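The Olden Crossing

by Mircea Dobre
13th April

The second engineer of the Rustari woke at four because the noise had changed. It was a small change. The main engine was running as before, and the fan in the passage was running as before, but under them there was a knock that had not been there when she went to bed.

Her name was Lowther. She had been on the ship since July, carrying fertilizer, lumber and once a load of secondhand buses, and she knew the knock was not the engine. She lay still and listened for it. Then she put on her coveralls and went down.

Dreseck had the watch. He was sitting on an upturned bucket by the workbench with a cup of coffee between his boots.

"You hear that?" she said.

"I hear it. It started when we altered course."

"When was that?"

"Half past three. The wind's on the beam now."

She walked the length of the engine room with her hand on the rail. The knock was louder aft. It came with the roll, once on the way over to port, and nothing on the way back. She opened the door to the steering flat and stood in the doorway with a flashlight. The rams moved in and out. The oil was at the mark. No knock in there.

"It's above us," she said when she came back.

"I thought so too," said Dreseck. "Then I thought it was below us."

The Rustari was 71 meters long and older than either of them. She was bound for Olden with paper rolls in the hold and empty pallets on the hatch covers, and she was due at the pilot station at noon. The captain was a quiet man who slept badly and did not like to be told things before breakfast. Lowther decided he could have two more hours.

She took the ladder up to the poop deck. It was getting light. The sea was gray and lumpy and the rain had stopped, though water was still running along the scuppers. She stood with her back to the funnel casing and waited for the roll. There it was. It was duller out here, and it came through her boots.

The bosun was already up. He was standing by the mooring winch with his hood pulled tight.

"Rope store," he said.

"You've looked?"

"I was going to look. Then I thought I would wait for somebody."

The hatch to the rope store had six dogs on it, and two were stiff. They worked them around with a length of pipe. When the lid came up, the smell came with it, wet rope and old paint, and the knock came up clear as a hammer on a door.

She went down first. The spare hawser was coiled on its grating where it belonged. The paint drums were lashed. Behind them, against the port side, a long wooden crate had come loose from its straps and was sliding the width of a hand every time the ship went over.

"What's that?" she said.

"I don't know," the bosun said. "It isn't ours."

There was no label on it, and no company stencil. It was nailed shut. Somebody had written 16 on the lid in chalk, and the chalk had begun to run. They put their shoulders to it and pushed it back to the frame, and the bosun passed two new straps around it and cranked them down. The ship rolled. Nothing knocked.

"Good," said the bosun. He did not move to go up. "Do we open it?"

"Do you want to open it?"

He thought about it. "No," he said.
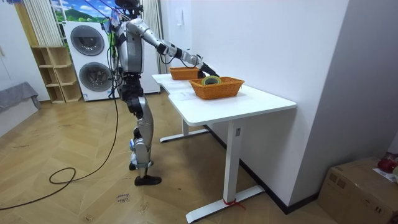
She told the captain at six. He was in the mess with his egg. He listened with his spoon in the air, and when she had finished he put the spoon down.

"Chalk," he said.

"A sixteen. On the lid."

"That will be the piano."

She waited.

"Not a whole piano," he said. "The keyboard and the works. The pilot at Olden asked me to bring it. It was his mother's. The rest went over on the last trip, in pieces. I should have told the mate, and I should have put it on the list."

"It's been hitting the side since half past three."

"Is it damaged?"

"I don't know. We didn't open it."

The captain looked at his egg. Then he got up, took his jacket off the hook and went out on deck. She could see him through the window, standing over the rope store with the bosun. He had a hand on the lid but he did not ask for it to be opened. After a while he came back in and finished his breakfast cold.

The wind eased through the morning. Lowther slept for an hour and then went down to relieve Dreseck, who had found a weeping joint on the fuel return and had a tin under it. She tightened it and wiped it dry. He told her he had once sailed on a ship with a horse in the forecastle. She asked what happened to the horse, and he said it went ashore at the other end like everybody else.

At noon they slowed for the pilot. She came up for air and stood by the rail. The boat ran in alongside with its fenders down, and a big man in an orange jacket took hold of the ladder and climbed it without hurrying. He was close to retiring, the mate had told her. He had brought ships into Olden for most of his life, and his father had done it before him.

He shook hands with the mate. Then he looked aft.

"Is it on board?" he said.

"It's on board," said Lowther. "It was loose in the night. You'd better know that."

He nodded slowly. He had rain on his glasses and he took them off and wiped them on his scarf.

"Loose how long?"

"An hour or so that we know of."

"She moved house 80 miles with it on a farm cart," he said. "And dropped it getting it off." He put his glasses back on. "Which way's the bridge? They've painted since I was last here."

She pointed him to the stairs. A minute later the telegraph rang in the engine room and she went down to answer it, and the Rustari turned in between the buoys.

Recent stories
The Lamp Room
Two Nights at Anchor
A Letter for the Cook
Low Water
What the Dredger Brought Up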